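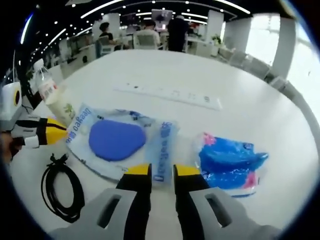
环境政策导论 第六讲讲义：生态补偿与栖息地抵偿
2023年10月12日整理

上次课结束得有点仓促，抵偿那一段我只讲了个开头，铃就响了，所以这份讲义从那里接着写。没来上课的同学也可以当补课材料看，不过板书里的几个草图我没法搬到这里，只能用文字凑合。

一、先把词分清楚

中文里“生态补偿”这个词用得很宽。上游少用化肥，下游给上游一笔钱，叫生态补偿；国家给退耕的农户发补助，也叫生态补偿；开发商占了一片湿地，另外找地方修复一片，还是有人叫生态补偿。三件事付钱的人、收钱的人、付钱的理由都不一样，混在一起讨论，吵半天都吵不到一块儿去（我开会的时候真的见过，吵了一下午）。

这一讲只管第三种。英文叫 biodiversity offset，国内有译“生物多样性抵消”的，有译“抵偿”的，我习惯说抵偿，考试的时候你们写哪个都行，前后一致就好。

二、抵偿排在最后

这一点我每年都讲，每年作业里还是有人写反。审批一个项目，顺序是这样的：能不能避开？避不开，能不能减轻？施工完了，能不能就地恢复？前面几步都做过，还有剩下的损失，才轮到抵偿。这个顺序一般叫“缓解层级”。

难的地方在第一步和第二步之间。什么叫“避不开”？业主说改线要多花钱，算不算避不开？多花多少算多？法规文本里往往写的是“合理可行的替代方案”，“合理”两个字就留给主管部门去裁量了。我的看法是，裁量本身没什么不好，问题在于裁量的理由常常不公开，外面的人只看到一个结论。大家读审批文件的时候，可以先翻到替代方案比选那一章，那一章要是只有一页半，后面写得再漂亮我也会多留个心眼。

三、案例：Brirnilel 湿地

课上讲的案例是 Brirnilel 湿地旁边的货运支线。线路由 Colley 公司建设，要占用湿地南侧50公顷，里面有一块芦苇沼泽，还有一段季节性的浅水滩。业主提出的抵偿方案是在 Broliven 修复一块废弃的鱼塘，面积400公顷，听起来很大方，对吧？我第一次看到这个数字也觉得，哇，换得挺值。

可是往下读就有几个地方要停一停。

先看类型。被占的是芦苇沼泽和浅水滩，鱼塘改造出来的主要是开阔的深水面。在沼泽里筑巢的鸟和在深水里觅食的鸭子需要的东西差得很远，面积再大也替不了。行话叫“同类抵偿”和“异类抵偿”，这个案子明显偏向后一种，而方案里通篇用的是“等值”这个词，等的是什么值，没有交代。

再看时间。铁路一开工，沼泽当年就没了；鱼塘要变成像样的湿地，方案里写的是18年。中间这一大段空档，原来在那里繁殖的种群去哪儿？方案的回答是“周边有充足的替代栖息地”，注脚引了一份调查，调查是冬天做的，繁殖季一次都没去过。

还有一个叫“额外性”的问题。Broliven 那块鱼塘，早几年的地方规划里就列进了修复名单。本来就要修的地，现在拿来抵别处的损失，等于一笔账记了两次。这一条我觉得是整个案子里最要紧的，可公众讨论的时候提得最少，大家都盯着面积看。

四、怎么算账

抵偿最常用的工具是“面积乘以质量”的打分法。每块地先分类型，再给状况打分，乘上面积，得到一个单位数。开发前算一遍，开发后算一遍，差额就是要抵的量。Brirnilel 案里，业主算出来的损失是2,432个单位，湿地修复后的收益比这个高出一截，于是结论是“净增益”。

打分法好用，因为它快，而且不同项目之间能比。但请你们记住分数是人打出来的。同一片芦苇，Jyoti Prajapati 在六月去打，和承包方在冬天去打，状况分差了整整一级，后面的乘法一放大，结论可以完全翻过来。我不是说谁作弊了，季节不同，看到的东西确实不同。所以评一份抵偿报告，先找调查时间表，再看打分人有没有写明依据，最后才看总数。

另外有些东西根本进不了分数。比如湿地对周边村子的意义，割芦苇、放鸭子、小孩在滩边玩，这些在表格里没有一栏。有的国家把它们放进社会影响评价，和生态部分分开审，分开审的结果是两边都觉得对方会管。

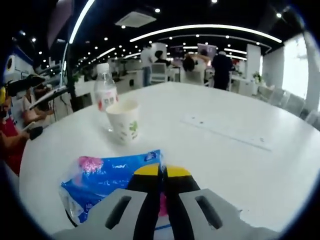 Vivek Bhatt 看完上一版讲义后来信说，他觉得我对打分法太苛刻了：没有打分法的年代，审批全靠专家座谈，谁嗓门大听谁的，现在至少有一张表可以拿出来核对，错在哪一行都能指出来；他还问，如果繁殖季调查成了硬性要求，小项目会不会被拖垮，最后只剩大公司做得起。

这封信写得很好，我同意前一半。有表总比没表强，我批评的是只看总数的读法，这一点我在上一版里没说清楚，这一版已经改了几句。后一半我有保留。调查要求可以按项目规模和敏感程度分档，占一小块普通草地的车库，和穿过湿地的铁路，本来就不该交同一份作业。真要担心小业主的负担，由主管部门把区域性的基础调查先做了，大家共用，比放松标准省事得多。当然，钱从哪里出又是另一场架，留到讲财政工具那次再吵。

五、谁来盯着

抵偿方案批下来以后，最容易断的一环是监测。修复承诺动辄十几年，项目公司可能早就转手了。Vachon 采石场是个常被引用的反面例子：许可证上写着每年提交监测报告，头几年按时交，后来公司换了股东，报告就停了，主管部门过了很久才发函去催，收信地址已经没人了。

常见的办法有这么几种，各有各的毛病：

保证金。开工前交一笔钱，修复达标才退。数额定低了没有约束力，定高了业主会去游说降低修复标准，好早点拿回来。

土地登记。把抵偿义务写进地块的登记信息，土地卖给谁，义务跟到哪里。法律上最牢靠，可是登记部门和环保部门的系统常常不通。

第三方抵偿银行。专门的机构先把地修好，经过核定再把额度卖给需要的项目。时间差的问题能缓解一大半，条件是额度核定得严，而且不能跨得太远，拿山里的林地去抵海边的滩涂就没意思了。

我个人偏爱第二种加第三种，不过这纯属个人口味，你们作业里完全可以反驳我，写得有理有据我会给高分（去年就有一位同学把保证金制度辩护得特别漂亮，我读得很开心！）。

六、课后阅读和作业

阅读材料在课程文件夹里，先读讲缓解层级的那一篇，再读 Brirnilel 案的审批意见。审批意见很长，重点看替代方案比选和监测计划两章，附录里的物种名录浏览一下就可以。

作业任选一题：

甲、假设你是主管部门的经办人，针对 Broliven 鱼塘方案写一份补充材料要求，说明需要业主补交什么、为什么现有材料不够、补不上会怎样。

乙、找一个你熟悉的地方项目，查它有没有抵偿条款，条款现在执行到哪一步。查不到也算结果，把你查过哪些渠道、问过哪些部门写清楚。

字数不作硬性要求，引用格式照第一讲发的样式。选乙题的同学请先把项目名称发给我看一眼，免得好几个人撞到同一个水库上。下一讲讲流域之间的横向付费，请提前把自己家乡那条河的上下游行政区划查好，上课要用。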